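Remotes: drawer or tabletop?

ThoaP
Rented flat, round bedside table, too many remotes. One has red, green, yellow and blue buttons:
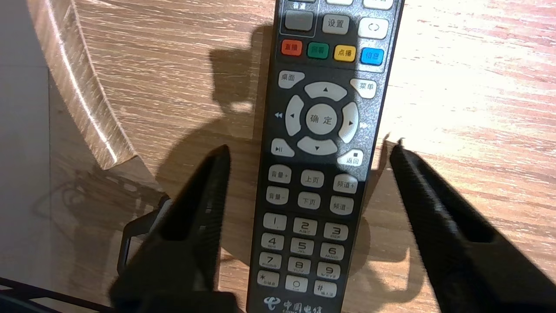 The one with the coloured row

I say they live in the drawer.
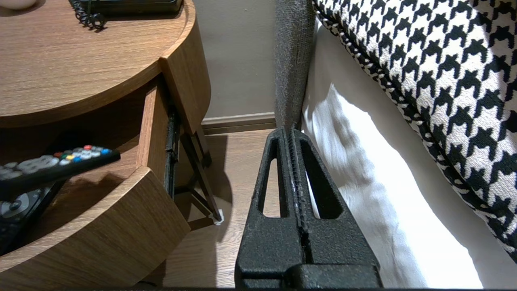
Two in the drawer

Tunstall22
Drawer? No - you'll be groping about in the dark. Leave one out by the phone.

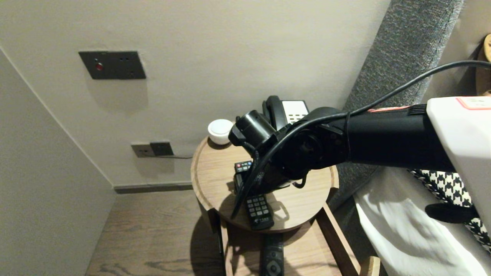

Re: drawer or tabletop?

Inese_S
Disagree with Tunstall, I'd knock it off by midnight!
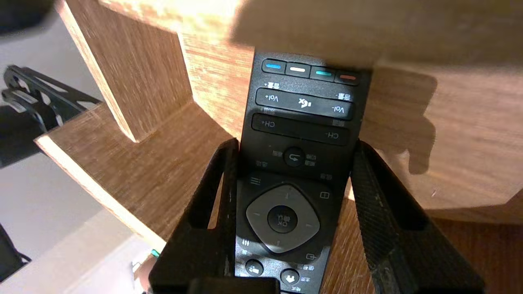

Anyway, drawer for me - and stick a label on each one.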